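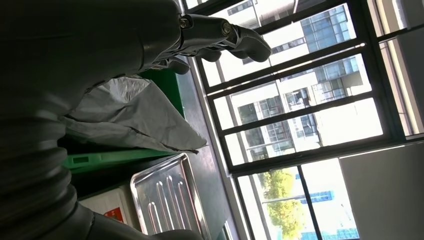
Figure 2. Work surface beside the window, with a green container.

3.2 Packaging material and handling before weighing

The returned packaging was collected from two depots, Gasholm and Multmont, during May. In total 499 pieces were accepted for the study. Pieces with food remains were put aside, as they need a separate washing step which we did not want to include in the energy balance. Each piece was given a number and kept in the store room for one night, so that the humidity of the material could become similar to that of the room.

Woven sacks were the most difficult group. The weave holds dust in its folds, and the printed areas carry ink which is not removed by brushing. We followed the sorting guide of Rowlands, but we changed its second class, so that printed and unprinted sacks are reported separately (see Table 4).

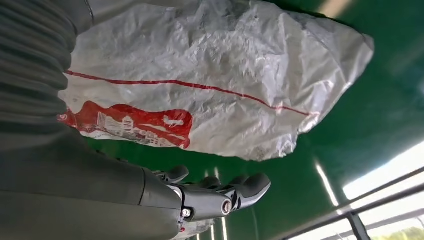
Figure 3. White woven sack with a red stripe and a red printed panel.

Mailer bags came mainly from the Guso delivery service and were lighter than the sacks in almost 90 per cent of the comparisons. Their mass is small, therefore the error of a single reading has more weight in the final result.

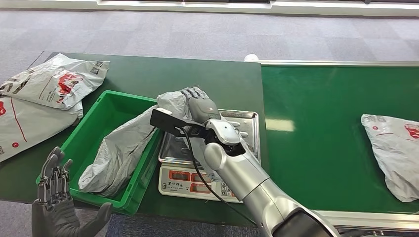 The repeatability of the mass readings depends strongly on how a soft bag is placed. A rigid box rests fully on the tray, while a crumpled grey mailer can hang down over a neighbouring crate, and a reading taken in such a position would be too low. For this reason a reading was accepted only when the whole bag lay inside the raised edges of the steel tray. Larger bags were folded twice before they were put down. Two readings were taken for each piece, and the mean value was used in the calculations of Section 4.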